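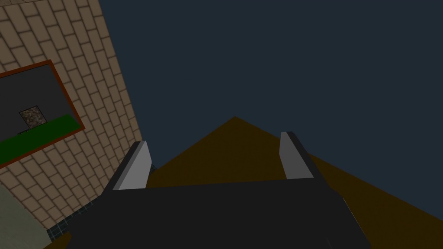

Minister inspects Lesden wharf and bypass works

Monday, April 13, 2020

Infrastructure Minister Maarja Ozoliņš inspected the Lesden wharf extension and the Namavberg bypass on her visit to the district, and told officers from both projects to keep to the current work schedule.

The Minister was met at the wharf by District Commissioner Lalit Sachdeva and Harbour Engineer Diễm Lại. Ms Lại briefed her on pile driving along the northern berth, dredging of the approach channel and the relocation of the old fuel line. The extended berth will be 300 metres long and will take grain and timber barges that now unload upstream at Higuchi.

Ms Ozoliņš asked for a written report on the fuel line, where work stopped for nine days in March after the contractor found an unmarked drain. Mr Sachdeva said the drain had been surveyed and a new route approved.

"The drain has cost us some time at the southern end, but the berth itself is on program," Mr Sachdeva said. "The fuel line contractor has been told what is expected."

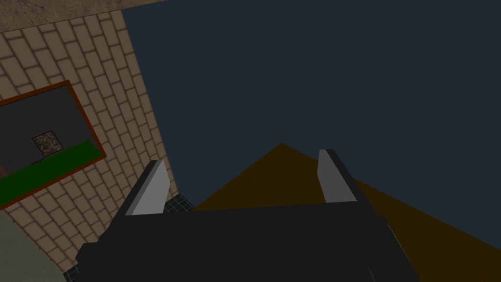

Namavberg bypass

The Minister then travelled to the Namavberg bypass, where the Clistament joint venture is building the second carriageway. Project manager Saulius Rozīte reported that 3,168 metres of road base had been laid and that drainage culverts were in place as far as the rail crossing. The full length of the second carriageway is 3,499 metres.

The rail crossing will stay at its current level until the overpass is built under a separate contract. Tenders for the overpass are being assessed.

Residents on the eastern side of Namavberg have raised concerns about trucks using Mill Road as a short cut to the quarry. The Minister directed the district office to put up weight limit signs and to meet with residents before the next stage of paving. Trucks serving the bypass will use the quarry's southern gate.

Ferry landing

Councillor Mattes Weidemann asked the Minister to consider repairs to the ferry landing at Higuchi, which is used by school students and farm workers from the far bank. Ms Ozoliņš said the department would inspect the landing and give the council a cost estimate. No funding has been set aside for the landing in the present budget.

Site rules

Both sites are working under current public health directions. Crews have staggered start times and separate meal areas, and the wharf viewing platform is closed to the public.

Enquiries about the wharf and bypass works can be made to the Lesden district office during business hours.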